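The Plate
by Heloísa Assunção

By the middle of June Embla Solberg had put away the same plate 314 times, and had begun to have opinions about it.

She did not do it with her own hands. Her own hands were in a pair of gloves in a back office in Worville, and what they did there the robot did next door, slightly later and with less conviction. She saw what it saw. When she looked down she had a grey body and black fingers, and after the second week this had stopped troubling her, though her mother still asked.

"Again," said Leopold Aebischer, from behind his laptop.

"Was that one bad?"

"It was fine. It was a bit sad."

Leopold wanted 1,476 of them. He had promised this number to Ellaser, who were paying for the carpet and the sink and Embla, and he would not say how he had reached it. Ye-rin Geum believed it was the balance of something he owed.

The trouble, as Ye-rin explained over the noodles, was that the machine would learn everything. If Embla hesitated over the drawer, it would hesitate over drawers for ever. Somewhere in Hurkow a family would stand in their kitchen and watch a costly appliance reach for the dishwasher, stop, think about its rent, and carry on.

"I don't think about my rent."

"On two hundred and six you did. You can see it in the wrist."

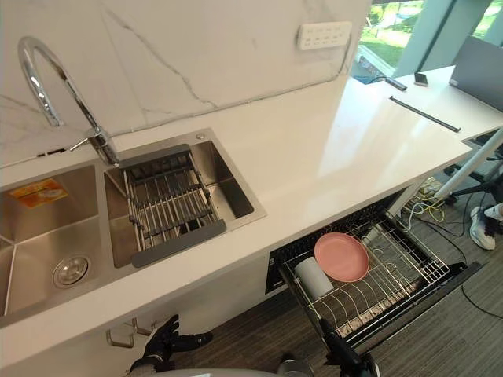
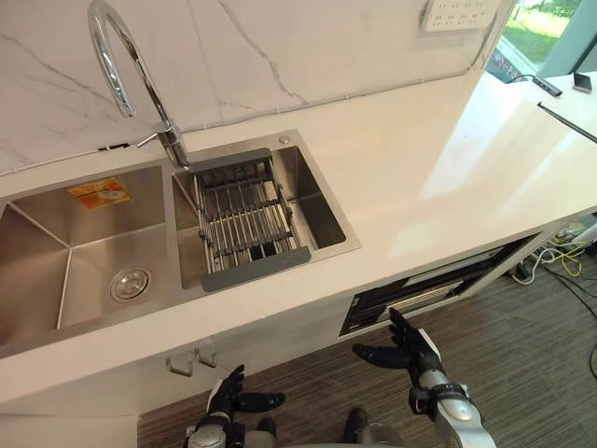
Sink, rack and a good deal of white counter, from where Embla stood, in a manner of speaking.
Reading time: 3 minutes

So she tried to be nobody in particular. She practised on the bus, lifting her phone as a person would who had no past. She asked Gervásio Sampaio, who had driven the thing before her and now sold boats, how he had managed it.

"I thought about Holanda," said Gervásio.

"The country?"

"The café. They had a waiter there who never dropped anything and never liked anyone. I did him, for months. Beautiful data."

She went to the café. The waiter had left, and the girl who had taken his place spilled some of Embla's tea into the saucer, looked at it, and poured it back in the cup. Embla thought about this for the rest of the afternoon.

At 316 she opened the drawer, took hold of the plate by its pink rim, and felt, or the gloves told her she felt, that it was going to slip. The right thing was to stop and reset. Instead she did what she did at home, which was to say a short word and trap it against the rack with the back of her other hand. It held. She stood there with her arms in a position no manual would have allowed, then worked it upright with a thumb.

Leopold's chair creaked.

"What was that?"

"Sorry. I'll go again."

"No," he said. He played it through, and then he played it through more slowly. Ye-rin came and leaned over his shoulder with her fork. "Can you do that every time?"

"Nearly drop it?"

"Nearly drop it and not."

It was harder than it sounded. For three days she could only drop it properly or hold it perfectly well, and Leopold, who had never before complained of anyone's competence, began to sigh through his nose. She got it back by not looking straight at the plate and letting her mind go to the rent.

In the autumn they let the machine try by itself. It opened the drawer. It reached for the plate, fumbled, caught it with the back of its hand and stood quite still for a moment, as if waiting to see who had noticed.

"It hasn't got the word," said Ye-rin.

"We cut the sound," said Leopold, and wrote something down.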